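November, late evening

I came home from Skutcombe on the slow bus, tired but rather pleased with myself, and put the kettle on before I'd even taken my coat off. Six weeks of saying I would sort through the odds and ends, and today I finally made a start! I do love a big bin you can see right into (my mother kept hers under the stairs, and we children were forever rummaging in it). I must remember to call the Drelten thrift store about the shoes, and to look for that receipt, the one for $23.
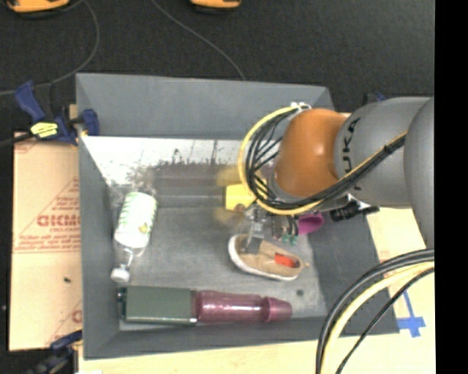
Filed under: Odds and Ends

A tan slip-on with a white sole, a clear plastic bottle, something bright yellow, something magenta. What a cheerful muddle it makes against all that gray! I'm fondest of the shoe, with its patch of red-orange. Soup for supper, then bed by eleven, I hope.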